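Red dye bled onto everything, can it be saved?

Ward Dierckx
Dec 21, 2021

So I washed a new red hoodie with a bunch of light stuff (I know, I know) and now I own six pink undershirts and a pink pillowcase. Everything went through the dryer before I noticed. Is there any point in trying to fix it or do I just buy new undershirts? I have a top loader and pretty hard water if that matters.

Jolien Van Loon

Don't toss them yet! I did the same thing in May with my kid's soccer socks. Fill a tub with cool water and oxygen bleach, the powder kind, and leave the shirts in overnight. Mine took two rounds and the second one did most of the work. The dryer makes it harder but I've gotten pink out of dried stuff before.

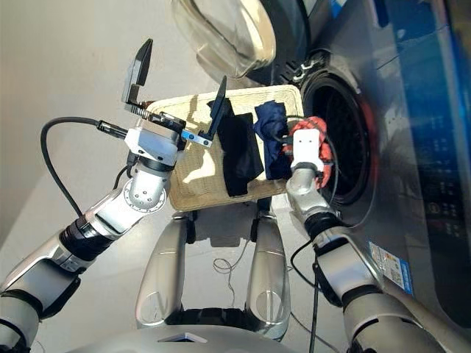 Check the tag on the pillowcase first, though. If it's silk or wool, skip the oxygen stuff completely. And wash the hoodie alone for a while, mine was still bleeding on the fourth wash.

Grurkitz

color catcher sheets. wont fix the pink but you'll want them next time

Dhanial

Pink undershirts are fine, who's looking? I paid $18 for a dye remover once and it ate the elastic.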